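Equipment planning for tabletop manipulation cells

Equipment planning for a tabletop manipulation cell is the process of estimating, scheduling and approving the purchase of a robot arm together with the items needed to operate it. The term covers the arm, its gripper, cameras, the work surface, safety fittings and the everyday objects handled during trials. It is usually treated as separate from planning for production lines, where output targets set the budget.

Scope of the budget

Most plans divide costs into capital items and consumables. The arm and its controller form the largest capital item. Cameras are listed on their own line, as they are often replaced before the arm is. Consumables include finger pads, cables and handling objects such as cups, plates, bowls and bottles. The last group is inexpensive but is often left out of first drafts, and later has to be charged to general supplies. 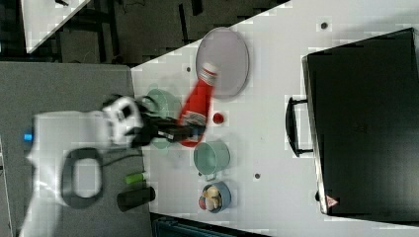
Robot arm gripping a red bottle beside a plate and light green cups.

Under the Pliston method, a planning format used by technical colleges in Stondthorpe, a cell is costed over 82 weeks. The format sets aside 3000 dollars for accessories and requires a spare gripper to be priced at the outset. Delivery is assumed to take 26 weeks, and orders are normally placed in March so that installation falls before the autumn term.

Table and fittings

The work surface is chosen after the reach of the arm is known. Tables with ready-made mounting holes cost more than plain ones but allow fixtures to be moved without drilling. The supplier Clerketti sells tables and arm mounts as a single package; its competitor Muli quotes them separately — a difference that makes direct comparison of bids harder. Buyers are advised to ask both for a full parts list, including fasteners and cable guides.

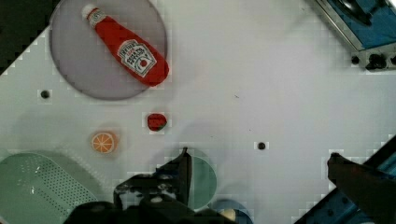 Should wrist cameras be included in the first order?
A wrist camera is best ordered with the arm, so that the bracket, cable length and gripper clearance can be checked together before delivery.

Maintenance and renewal

Service contracts are commonly signed for 2 years and renewed once. Plans that omit a contract generally carry a reserve for joint repairs.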